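Okay, a few of you asked what I ended up doing about the docking station mess, so I'm putting it all in one thread. Get a drink, it runs long.

1/ Background for anybody new: I work from a desk with two monitors, a wired keyboard, an audio interface, a label printer, a card reader and two backup drives. My laptop has two USB-C ports. You can see where this goes.

2/ For three years I ran everything off a Lundico dock that I loved like a pet. Then one Friday the left monitor started blinking off for a second whenever I plugged in a drive. Any drive. Even a thumb drive!

3/ I did all the usual stuff. New cable, other port, firmware update, unplug it overnight. Dela Asante lent me her dock, same model, and hers was fine on my desk with my cables. So mine was just getting old and cranky.

4/ Shopping for a replacement is a pain because every listing says the same thing. "Dual 4K." Okay, dual 4K at what refresh rate? Half of them drop to 30 Hz on the second screen and put that in gray type at the bottom. Moving a mouse at 30 Hz makes me want to lie down.

5/ The other thing to look for is how many watts actually get to the laptop. A dock can ship with a big fat power brick and still pass a lot less to your machine, since the dock and everything hanging off it eat first. Look for the "host charging" number. If the listing doesn't have one, write and ask.

6/ I wrote and asked. Kivance answered in a day with a real table of modes. Guerreiro sent me a link to the listing I was asking about – thanks, I guess?
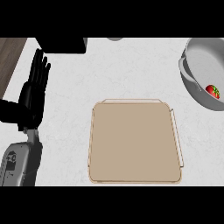
Desk Gear Club – Docks & Cables Group

7/ So I bought the Kivance. Fredy Flores from the group had one already and swore by it, and he's the pickiest person I know about coil whine.

8/ First impressions: heavier than the Lundico, which I like, because stiff cables drag a light dock around like a dog on a leash. Power button on the front. Captive host cable, which I don't like. If that cable goes, the whole dock goes with it.

9/ Both monitors came up at 60 Hz right away. Then I plugged in the drives and held my breath. No blink. I copied a 266 GB folder from one to the other with both screens on and music going through the interface, and it just did it.

10/ Speed was okay, not amazing. I was getting 900 MB/s on the fast port in front and a good bit less in back. The back ports share one link back to the laptop, so if you hang two drives there they split it. Put the fast drive in front and forget about it.

11/ Sleep and wake is where it gets annoying. Out of the box, my right monitor would come back as the left monitor. Every morning. All my windows on the wrong side. Pallavi Dixit told me to swap the two display cables at the dock end and I rolled my eyes, and then I did it, and it fixed it. Sorry, Pallavi.

12/ Ethernet: worked without a driver for me. Ningsih Hartono says hers needed one on her older work laptop and she had to get IT to approve it, so plan for that if your machine is locked down.

13/ Heat: warm on top after a full workday, never so hot I'd pull my hand away. I keep it standing on its side. Please don't stack your laptop on it. I've seen your desks.

14/ Cables! The part where I nag. A charging cable that fits a USB-C port is not automatically a video cable. A lot of the ones that come with phones only carry USB 2.0 data, and your monitor will sit there black while you blame the dock. I put a dot of nail polish on my full-featured ones.

15/ Vikas Sandhu asked if he needs a dock at all for one monitor and a mouse. Nope. Get a small hub with an HDMI port and charging passthrough. He got a little Detetine one and he's happy, and he spent a fraction of what I did.

16/ If you've got a drawer full of older gear, check what it plugs into before you order. The Kivance has two of the old rectangular ports and I needed four, so there's a cheap powered hub hanging off the back now. Keyboard and label printer live there and neither one cares.

17/ Things I'd still change: longer host cable, one more port in front, and a dimmer light. It's so bright! I've got electrical tape over it.

18/ The Lundico is going to Dela for parts, mostly because she wants the power brick. If you want the table of modes Kivance sent me, reply here and I'll paste it in tonight after dinner.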